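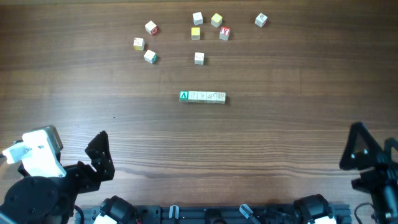 Stindlow Early Literacy Fund, interim report, 20/08/2018. Spending to date is $1163 of the $2000 awarded, leaving $837 for the autumn term. Letter blocks, small cubes with some sides in red, yellow or teal-green, remain the main material for the spelling sessions.

Attendance since April: 111 children across the Briken and Simanjuntak sites. Book loans reached 863 — ahead of plan at Briken, behind at Simanjuntak, where opening hours were cut. Revised hours will be submitted with the next claim.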